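Filed under: Neighbourhood – Food & Markets

Soup money

Luminița Olteanu has been selling soup out of the Nilidier arcade for four winters. Same stall. Same hours, near enough. Rent went up again and she is not happy about it.

"I got a letter," she says. "One page. Two hundred dollars more a month, starting August, thank you for your business."

She learned to cook for a crowd at the Skatent cannery, in the staff kitchen, back when it still had one. Sour soups mostly. Bean, tripe, chicken with lovage when she can get it. The lovage she grows herself, behind the garage, and it's done well this year. "Too well. My neighbour is scared of it."

A small bowl used to be the whole menu. Then people wanted bread, then a large. Then somebody wanted it without sour cream and she had to sit down for a minute. Prices have stayed put so far. She doubts they can much longer.

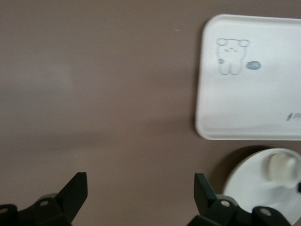
Kandasamy, two doors along, got the same letter and reckons the stallholders should have answered it together, before anyone signed. Olteanu signed in the first week. She is blunt about why.

"I have thirty litres of stock going every morning. Where do I take it? My house?"

There was an offer from the Poltomar centre, out past the ring road. Bigger unit, free parking, a proper drain in the floor. She went to look at it, twice. Didn't like the light, didn't like the bus – one an hour, and the last one too early for the people who buy from her on the way home.

So she's staying, for now. A later closing time through the cold months, maybe a freezer of take-home tubs if she can find one second-hand. Her daughter wants her to do a cookbook. She laughs at that for quite a while.

"I don't measure. What would I write? 'Sour, but not to sour'? Taste it, then you know."

Then a customer is at the counter and she is up and gone, and the interveiw is over.

Recent in Neighbourhood
Arcade washrooms to close for repairs
Where to get your knives sharpened
Letters: the trouble with the ring road bus

Contact us | Copyright 2018 | Back to top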